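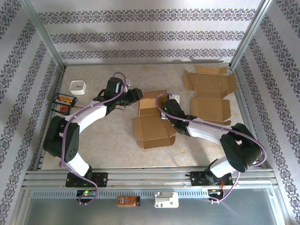 I have been living with the Multside two-arm bench kit since last August, and I've put off writing it up because every time I sat down to do so, Bahrami brought out another version of the learning software and I had to begin again. The software is really what I want to talk about, though I shall try to be fair to the hardware as well. Our project is a dull-sounding one, teaching a pair of small arms to fold up flat cardboard boxes by imitation, and it has taught me more patience than bringing up two children did. We keep two sizes of brown box for it, both laid out flat on the pale floor of the enclosure, the smaller one in the middle between the grippers and the larger one towards the back on the right, and the whole thing is lined with a patterned white wallpaper that I have grown rather fond of.

First, the kit. The arms are mounted side by side on a slotted aluminium rail along the front, and I can't fault that rail. You loosen, slide, tighten and get on with your day, and mine hasn't crept out of place once. The white links are stiff enough for card and for light plastic pieces, though I wouldn't ask them to lift a full tin of anything. The fingers are plain black jaws, and they grip a cardboard edge nicely if they come at it square. Come at it on a slant and they tend to skid along it, which is maddening to watch for the ninth time in a morning.

My one proper grumble is the cabling. It is a cheerful purple and it goes the full length of each arm on the outside, swinging out past the big middle joint. You must leave plenty of slack or the wrist will tug, and if you leave plenty of slack it wanders over whatever you have put down nearby. I spent a whole weekend with cable ties and came out of it with slightly tidier loops and a sore thumb. Multside do sell a sleeve, but I found it made the wrist sluggish, and I took it off again.

Now to the method. If you've used Bahrami before, you'll know the older way of working: you guide the arms through the job by hand, you do it again and again, and the software learns to copy the lot. It works well enough until an arm drifts a little way off anything you showed it, and then it has no idea how to get home. The new release adds what they call paired corrections. You let the arms try, you step in when things start to go wrong, and the software keeps both halves, the bit where it was going astray and the bit where you put it right. In training, the second half is given more weight than the first. It is a simple enough notion, and Sum-yee Lam, who shares the bench with me and has far better maths than I have, tells me that similar ideas have been knocking about for years. What's new to me is having it in a box with a button on the front, so to speak.

We tried to give it a fair hearing. We recorded 148 full demonstrations on the smaller box and trained the old way, then started again from the same recordings and added 40 corrections. Each version then had 233 attempts at folding up the first two flaps and holding them, with the box put down at a fresh angle every time. The old way managed 121. The new way managed 174. I was delighted, I don't mind telling you, and I made Sum-yee a cake.

The larger box was a good deal less kind to us. Neither version did well on it, and the corrections helped only a little. Our feeling is that the arms have to reach so far to get to the back flap that the hands simply arrive at poor angles, and no amount of clever training will lengthen an arm. Sum-yee thinks more corrections would close some of the gap. I think we should shift the box forward. We haven't settled it, and I suspect we'll end up doing both.

A few things I'd want to know if I were buying. Stepping in takes practice. You have a pedal for it, and for the first few days I pressed it far too early, out of nerves, so that the software never had a chance to get itself into trouble and my corrections were next to useless. Wait until you wince, then press. The training itself ran overnight on our ordinary desktop machine, but the recordings do fill a disk (ours came to 1,324 files before I thought to tidy up), and the export to Wirkport format is still shaky. It dropped the gripper readings on me twice without a word of warning, so do check yours before you delete anything.

The handbook is friendly but out of date, with two chapters on a calibration screen that has since vanished. I ended up leaning on the Dement add-on for calibration instead, and I'd recommend it to anybody with two arms and a limited supply of temper. It does cost extra, and I do think something like it ought to come with the kit.

Would I buy it all again? The software, yes, and gladly, for the corrections alone. The arms, yes, if your jobs are small and light and near the front. If you mean to work with larger boxes, I'd ask Multside about the longer links before you order, and have them tell you in writing how far the hands will reach with the wrist held level. I didn't ask, and I've a stack of big boxes waiting for me on Monday's list that I'd sooner fold myself.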